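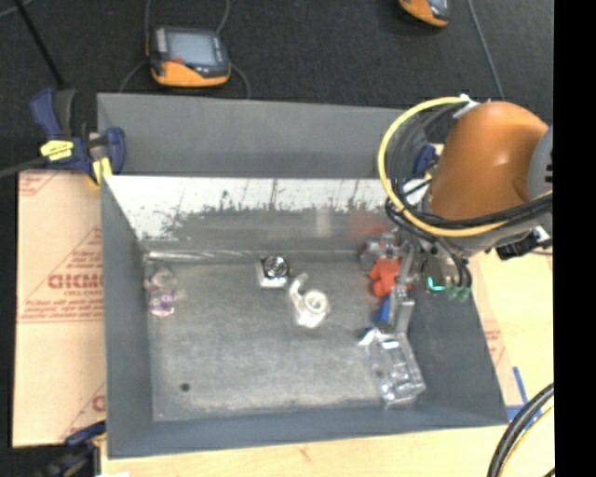

Materials and Wear, Unit 4: Reading a worn surface

Last time we ended on hardness, and today we get to my favorite part of the course – what happens when two surfaces rub!

Start with abrasion. A hard grain slides over a softer surface and cuts a groove. Adhesion is different: tiny high spots on both sides stick together, then tear, and bits of one material end up on the other. Real parts usually show both, so look at the direction of the marks before you name anything.

Archard's rule is wonderfully simple. Worn volume grows with load and with sliding distance, and shrinks as hardness goes up. Try it: a block slides 200 meters under a load of 100 newtons. What changes if you double the load?

Read the Rolland chapter up to page 9 before lab. Colette Roussel will have the hand lenses out, so bring something old and scratched from home – spoons are great.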